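3 Aug 2025

Credential dump, Onley portal - second pass

Picked up the file Wagner Bezerra left on the share. 3417 rows after removing exact duplicates, email and hash only, no card fields. Hashes are unsalted SHA-1, so assume all of them are recoverable.

Matched against the live user table on Poton. 94 accounts still have the same password as in the dump. Of those, 14 have admin rights on at least one tenant, and six of the 14 have no second factor set. Those six locked at once, sessions revoked, tokens rotated. The rest get a forced reset at next login.

Source still unclear. Column order matches the old export job on Uta, which was switched off in November. The newest account in the dump predates the switch-off, so a stale backup looks more likely than a live hole. Not proven. Backup bucket logs only go back a short way and show nothing odd.

Checked the login logs for stuffing. One burst against the Mwakalinga tenant, low rate, spread over many addresses, all with the same user agent string. Almost all failed. The few that got through landed on the profile page and stopped there - looks like validity checks before resale.

Rate limit on the login route is per address only, useless for this. Changed to per account plus per address on staging. 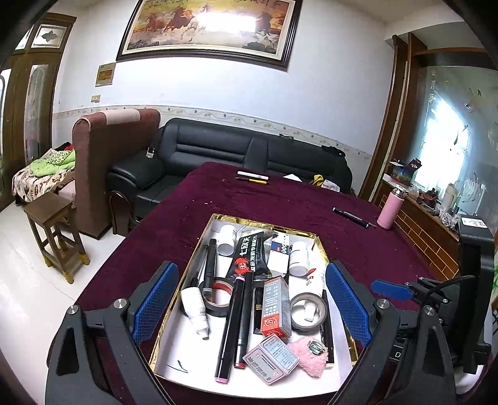 To do: push the limit change to live once the staging tests pass, ask Wagner where he got the file and when, delete the remaining Uta exports. Keep the hash of the original file in the case log.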